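Search this site
Enter keyword

November
Minutes taken by Jana Schmieder

Flindis Cell, Simulation Setup and Maintenance: Minutes

1. Wrist camera, gripper

The mount offset entered after the last model update was wrong by 18 mm. Schmieder corrected it in the Dulitside configuration and reloaded the cell. Both arms were homed before the check.

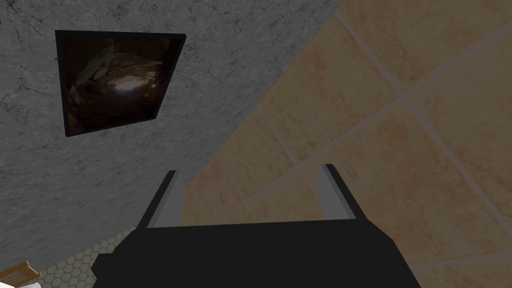 Camera extrinsics are now read from the Mukum file at startup and no longer typed in by hand. Kadrić asked whether the housing would mask the target during a pick. With the fingers spread, the space between them is clear through to the beige tile, and the black body takes up much of the lower part of the view. Agreed to leave the tilt as is and mask the housing in the detector. The grout lines may be picked up as edges; threshold to be tested at 107 and 231.

Action: Schmieder, mask file and threshold test.

2. Arm reach over the counter

Reach limits were reviewed for both arms. The left gripper was holding the blue object above the black countertop, the right gripper was empty and toward the far end. Joint limits on the right arm stay at the Kadrić values. The speed cap was lowered to 7 percent for calibration moves only.
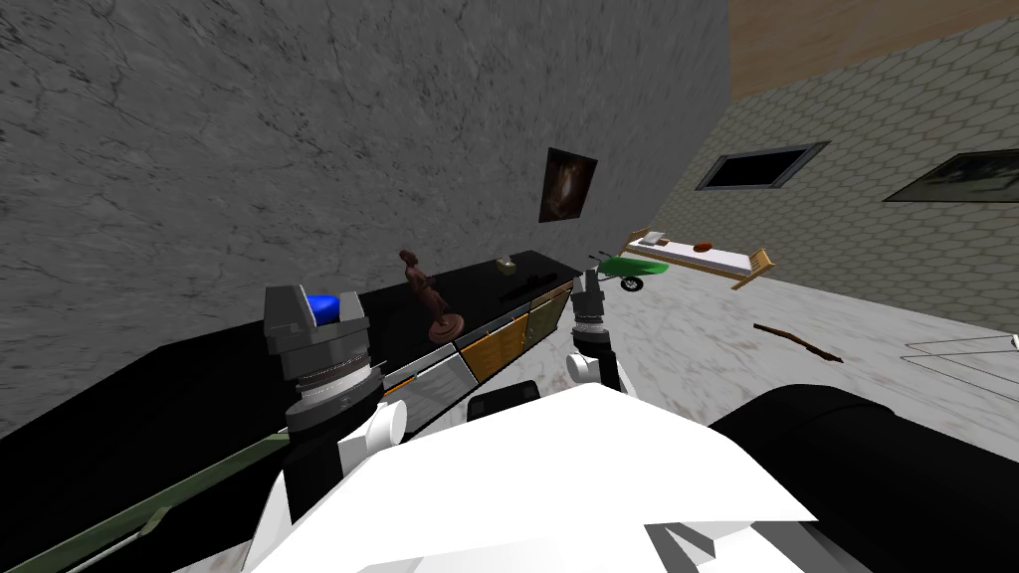 3. Gripper finger model

Finger collision shapes are still boxes. Contact jitter was logged in 18 runs, all on closing. Box shapes to be replaced with the Mukum meshes and the closing force left alone until then. The old shapes stay in the archive folder.

Action: Kadrić, mesh import.

4. Open items

Log rotation on the Dulitside host is not set. Carried over.

Contact | Copyright Flindis | Back to top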